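Inside the old tower: a gallery from the parts bench

Friday, March 28, 2025

Welcome back, and thank you for being so patient while the new page was being put together. Quite a few of you wrote in after our last gallery (the one with the radios) asking for something on computers, and I am very happy to oblige, having a great fondness for the big heavy desktop towers that used to sit under every office desk and warm your shins all winter.

We take them in at the Babalola Road workshop, where each one gets a job number and is stripped down for its useful parts. Job 299 was a sewing machine and 306 was a very sorry printer, so a good solid tower comes as a treat! The memory and drives go on the Dolline shelf once they have been tested, and the bare cases go off to Jasar for the metal.

If you have never had the side off a computer, please don't be nervous of it. Switch off, pull the plug, lay the thing down flat somewhere with plenty of elbow room, and have a place ready for whatever comes out. I used to put everything in one biscuit tin, and I spent far too many evenings sorting through it afterwards. A proper tray with a spot for each part is worth every penny of the 40 pounds we spent on ours.

What I like best about this sort of machine is the coloured plastic. Someone at a drawing board decided that the bits you are meant to pull or press should stand out from the rest, and it makes the whole job so much friendlier for a beginner.

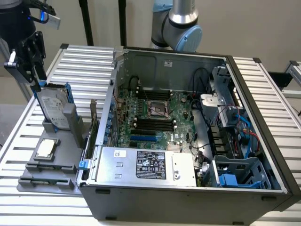 Dell board with its processor socket empty. The hard disk stands in its blue caddy in the tray on the left, with the processor and two memory modules close by.

The next gallery goes up in June and will be all about keyboards, including a rather lovely Oveo with most of its keys. Do keep your letters coming, and your old towers too.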